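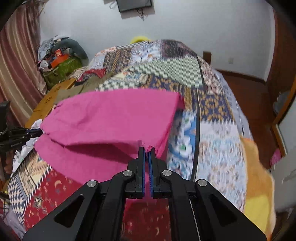 Fig. 4. Tissu rose vif pincé par une pince.

4. Préparer un récit de vie dans Larkard

Cette section décrit la création d'un projet de mémoires, la saisie des chapitres, la gestion des noms et l'envoi du fichier à l'impression. Elle suppose que Larkard est installé et que le compte Brutance est activé (voir section 2). Les utilisateurs qui reprennent un manuscrit commencé dans un traitement de texte peuvent passer à 4.3.

4.1 Créer le projet

1. Ouvrez Larkard et choisissez Fichier > Nouveau projet.
2. Dans la liste des modèles, sélectionnez Récit de vie. Le modèle Roman n'affiche pas la chronologie et ne permet pas de l'ajouter par la suite.
3. Saisissez un titre de travail. Il peut être modifié à tout moment dans Projet > Propriétés.
4. Indiquez la période couverte par le récit, année de début et année de fin. Si vous ignorez la date de fin, laissez le champ vide.
5. Choisissez la personne du récit : « je », « il/elle » ou mixte. Ce réglage sert uniquement à la relecture automatique décrite en 4.6.
6. Cliquez sur Créer.

Le projet s'ouvre sur trois volets : le plan à gauche, le texte au centre, les fiches à droite. Sur un petit écran, le volet des fiches est replié. Touchez la languette grise pour le faire apparaître.

Note : le dossier du projet contient le texte, les fiches et les documents joints. Ne renommez pas les fichiers qui s'y trouvent depuis l'explorateur du système. Pour déplacer un projet, utilisez Fichier > Déplacer.

4.2 Construire le plan

Un récit de vie suit rarement l'ordre des années du début à la fin. Larkard distingue donc l'ordre de lecture (celui des chapitres) et l'ordre des faits (celui de la chronologie). Les deux sont indépendants.

1. Dans le volet de gauche, cliquez sur Ajouter un chapitre.
2. Donnez-lui un titre, même provisoire : « La maison de la rue haute », « Premier dîner », « Le départ ».
3. Dans le champ Époque, inscrivez une date, un mois ou une simple année. Les formes « mai 1976 » et « 1976 » sont acceptées. La forme « un printemps » l'est aussi, mais le chapitre est alors rangé en tête de l'année choisie.
4. Ajoutez un lieu si nécessaire. Un lieu déjà saisi est proposé dès la troisième lettre.
5. Faites glisser le chapitre à la place voulue dans l'ordre de lecture.

Pour voir les chapitres dans l'ordre des faits, cliquez sur l'icône Chronologie. Les chapitres sans époque sont regroupés en bas, sous l'intitulé Non datés.

Un plan accepte jusqu'à 60 chapitres. Au-delà, divisez l'ouvrage en parties avec Projet > Scinder. Chaque partie dispose de son propre plan et partage les fiches de l'ensemble.

Attention : la suppression d'une partie entraîne celle de ses chapitres. La corbeille du projet les garde jusqu'à la fermeture de Larkard, pas au-delà.

4.3 Importer un texte existant

1. Choisissez Fichier > Importer et sélectionnez le document. Les formats acceptés sont .docx, .odt, .rtf et .txt.
2. Dans la fenêtre de découpage, indiquez ce qui sépare les chapitres : un style de titre, un saut de page ou une suite de caractères (par exemple trois astérisques).
3. Vérifiez la liste obtenue. Un double-clic sur une ligne permet de corriger le titre du chapitre.
4. Cochez Conserver les italiques si votre texte en contient.
5. Cliquez sur Importer.

Les notes de bas de page deviennent des notes Larkard et sont renumérotées par chapitre. Les tableaux sont convertis en texte. Les commentaires de relecture ne sont pas repris : imprimez-les ou copiez-les avant l'importation.

Les dialogues posent parfois une difficulté. Dans un document où les répliques commencent par un trait d'union, Larkard propose de le remplacer par un tiret cadratin. Répondez Oui pour tout le document ou traitez les cas un par un. Les guillemets anglais sont signalés mais ne sont pas remplacés sans votre accord.

4.4 Saisir et annoter

La saisie se fait dans le volet central. L'enregistrement est automatique et s'effectue à chaque pause de frappe.

Pour ajouter une remarque qui ne sera pas imprimée :

1. Sélectionnez le passage.
2. Appuyez sur Ctrl + M (Cmd + M sur Mac).
3. Choisissez la catégorie : À vérifier, À développer, À demander.
4. Rédigez la remarque et validez.

La catégorie À demander convient aux faits rapportés par un tiers. Elle ajoute un champ Source, où l'on inscrit le nom de la personne et la date de l'entretien.

Pour joindre une lettre, une coupure de presse ou un enregistrement, faites glisser le fichier sur le titre du chapitre. Le document joint n'apparaît pas dans le livre imprimé. Pour l'y faire figurer, passez par Insertion > Document hors texte.

4.5 Gérer les personnes et les pseudonymes

Chaque personne mentionnée peut avoir une fiche. Elle réunit le nom réel, le nom employé dans le récit, le lien avec l'auteur et les chapitres concernés.

1. Dans le volet de droite, cliquez sur Nouvelle fiche > Personne.
2. Remplissez Nom réel.
3. Remplissez Nom dans le récit. Si ce champ reste vide, le nom réel est utilisé.
4. Ajoutez les surnoms et diminutifs, séparés par un point-virgule.
5. Cliquez sur Appliquer au manuscrit. Larkard montre chaque occurrence avant de la remplacer.

Attention : le remplacement ne porte pas sur les documents hors texte. Un nom lisible sur une lettre reproduite restera lisible dans le livre.

Attention : changer un nom ne suffit pas toujours à rendre une personne méconnaissable. Le métier, l'adresse ou le lien de parenté peuvent permettre de l'identifier. En cas de doute, demandez l'accord écrit de l'intéressé ou consultez un juriste.

Les fiches ne sont jamais transmises à l'imprimeur. Elles sont en revanche incluses dans les sauvegardes complètes. Avant de confier une sauvegarde à un relecteur, utilisez Fichier > Copie sans fiches.

4.6 Relire

1. Ouvrez Outils > Relecture.
2. Choisissez les contrôles à effectuer : personne du récit, temps des verbes, répétitions, dates incompatibles.
3. Lancez la relecture sur un chapitre ou sur tout le projet.
4. Parcourez les signalements avec les touches F7 (suivant) et F8 (précédent).

Le contrôle des temps signale les passages qui alternent présent et passé simple dans un même paragraphe. Si l'alternance est voulue, cliquez sur Ignorer dans ce chapitre.

Le contrôle des dates compare l'époque du chapitre aux dates de naissance et de décès inscrites dans les fiches. Il ne lit pas les dates écrites en toutes lettres.

4.7 Mettre en page et envoyer à l'impression

L'impression est assurée par Sowah. Le format par défaut est Claken, prévu pour les récits illustrés ou non.

1. Choisissez Fichier > Préparer le livre.
2. Sélectionnez le format Claken ou un autre format de la liste.
3. Choisissez l'emplacement des notes : bas de page ou fin de chapitre.
4. Remplissez la page de titre. Le nom d'auteur peut différer de celui du compte.
5. Cliquez sur Aperçu et contrôlez les débuts de chapitre, les dialogues et les légendes.
6. Cliquez sur Envoyer à Sowah.

Un volume au format Claken compte au maximum 476 pages, pages blanches comprises. Si le manuscrit dépasse cette limite, le bouton Envoyer reste grisé. Réduisez le corps du texte dans Mise en page > Caractères, ou scindez l'ouvrage en deux volumes.

Note : commandez d'abord un exemplaire d'épreuve. Les corrections faites après l'envoi ne sont pas reprises dans une commande en cours.

4.8 Messages fréquents

« Chapitre sans époque » : le chapitre n'est pas daté. L'impression reste possible.

« Fiche en double » : deux fiches portent le même nom réel. Ouvrez-les et choisissez Fusionner, ou ajoutez une mention qui les distingue (père, fils, voisine).

« Projet ouvert ailleurs » : le projet est ouvert sur un autre appareil. Fermez-le sur cet appareil avant de poursuivre.

« Document joint introuvable » : le fichier a été déplacé ou renommé. Cliquez sur Localiser et indiquez son nouvel emplacement.

Section mise à jour le 2018-08-31. Pour la sauvegarde et la restauration des projets, voir section 5.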